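Tadero Steel Picking Bin

Dark gray, rectangular, open top
Sold by Anley Storage and Handling, Jollimstead
Stock item. Ships flat on a pallet, no assembly.

Overview

The Tadero is a plain metal bin for small and medium goods that get picked out by hand or by machine. It has four sloping walls, a flat floor and a dark gray coat on the walls, with the floor left bare. There is no lid, no divider and no label window in the standard version. Customers who want those can add them from the list further down.

We have carried this bin for 10 years. The size has stayed the same the whole time, so a new Tadero will stand next to an old one and fit the same rack. The coating changed once, from a gloss to a matte finish. The matte shows fewer scratches and throws back less light, which a lot of buyers asked for.

Most of our orders come from three kinds of places: shoe and garment warehouses, spare parts counters, and returns rooms where mixed goods come in and have to be sorted again. It is not made for liquids. The corners are welded but not sealed, and water will find its way out.

What you get

One bin, coated
Four rubber feet, in a bag, unfitted
One sheet of blank adhesive labels
Care card

The feet push into the holes in the underside. Leave them off if the bin is going on a roller track or into a fixed frame. If the bin stands on a bench, fit them. It will slide otherwise.

Construction

The walls and floor are folded from steel sheet and welded at the corners. The top edge is turned over so there is no raw metal at hand height. We check every edge with a cotton rag before packing, and a bin that snags goes back to be ground.

The floor is flat all the way to the walls. Some other bins have a raised pattern pressed into the floor for stiffness. We tried that on an early batch and flat goods such as insoles and thin packs rocked on the ridges. The present floor is stiffened from below with two folded ribs, and the inside is left smooth.

Load and use

Maximum load is 16 kg, spread over the floor. Do not stack loaded bins directly on each other. The Tadero has sloping walls but does not nest, so empty bins take up the same room as full ones. If floor space for empties is tight, look at the Wynne folding crate instead.

Leave some room above the goods. A bin filled to the brim is slow to pick from, and things fall over the side. For flat items we suggest one or two layers. Deeper piles are fine for things that do not catch on each other.

If the bin is part of a fixed station, bolt it down or set it in the locating frame. A bin that creeps a little with every pick ends up in the wrong spot by the end of a shift. The locating frame is a simple angle-iron rectangle with a lip on all sides, and it takes 2 bolts at each end.

Options

Locating frame, gray
Clip-on label holder, front or side
Slot-in divider, steel, full depth
Felt floor pad, black
Drop-on lid, clear plastic (shows scratches quickly, order spares)

The felt pad quiets the bin a good deal when hard goods are dropped in. It does wear, and loose fibers will stick to rubber and tape. Roswitha Seidel in our parts office keeps pads in stock and can cut them to suit a divided bin.

Cleaning

Wipe with a damp cloth and mild soap. Do not use steel wool or anything with grit in it. Small chips in the coating can be touched up with the gray paint pen -- one coat, left overnight. Bigger damage can be stripped and recoated at our shop. Bring or send the bin empty, with the feet off.

In use 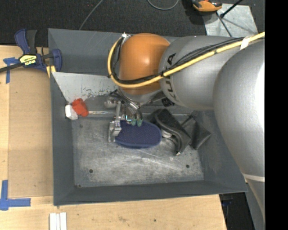
Handling Applications Team, Anley Jollimstead

The Tadero works with a person on one side of a bench or with an arm reaching in from above. In either case the open top is the part that matters. There is no handle, bracket or crossbar over the opening, so the whole floor can be reached. Dark goods against the dark walls can be hard to tell apart, by eye or by camera. For dark blue or black stock, ask for the inside in light gray. It costs a little more and adds to the lead time.

Svend Frandsen handles questions about fixed stations, frames and bolt patterns. Send him a sketch with the bench height and the side you reach in from. A pencil drawing is fine.

Ordering

Sold singly or in packs of 10. Standard dark gray is normally on the shelf at Jollimstead. Light gray interiors are coated in batches, and the next batch is planned for October. Orders for that batch should go to Bernice Sulemana at the sales desk.

Returns are accepted on unused bins with the feet still in the bag. Bins with customer labels stuck to them can come back too, but we charge for taking the labels off.

Related items

Wynne folding crate
Tadero locating frame
Tadero felt floor pad
Gray touch-up pen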